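Housekeeping Operations, Unit 4: Dressing the Bed
Handout for the practical, 9/20/22
Module tutor: Hrvoje Đorđević

4.1 Terms

The dressed bed is treated as a set of layers. The base carries the mattress. The mattress carries the bottom sheet, then the top sheet, then the duvet or blanket. Anything laid over these is a top layer: a coverlet, a throw or a runner. A runner is a band laid across the width of the bed. Suppliers use the words loosely, so order by measurement and fabric weight, never by name alone.

4.2 Order of work

Work from the foot of the bed. Lay the duvet and square it to the mattress before the top layer goes on, as a crooked duvet cannot be corrected from above without disturbing everything else. Pillows are set straight across the head with the open end of the case facing away from the door.
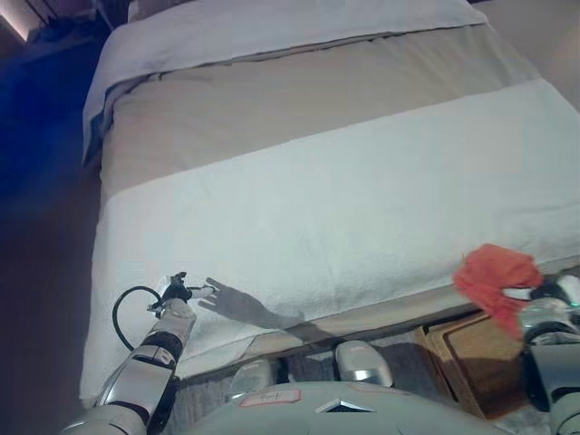 Smooth from the centre line outwards with the flat of the hand. Short strokes move the crease along; long strokes tend to drag the layer off square. Finish one side before starting the other.

4.3 Drop

Drop is the length of fabric hanging below the top edge of the mattress. For the Skusolo practice room the drop at the foot is set at 50 cm for coverlets and 17 cm for runners. Measure at both corners. If the two readings differ, lift the whole layer and lay it again. Pulling at the lower corner only stretches the hem.

4.4 Fabrics

Terry and waffle weaves hold soft wrinkles and are not ironed. Shake them out and lay them while the room is well lit from one side, which shows up ridges and specks that overhead light hides. Plain weaves are pressed before use. All white top layers are washed at 60 degrees. Marked items go in the Tivel bag for treatment and are entered on the linen sheet.

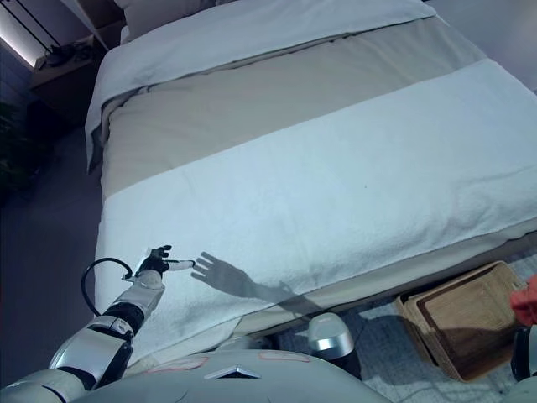 When should a top layer be taken off and laid again?

Lay it again when the drop is uneven at the corners or when a crease runs the full width of the bed. Small creases near the hem are left alone.

4.5 Preparation for next week

Read section 5, Pillows and Cushions. Bring the completed linen sheet and a tape measure.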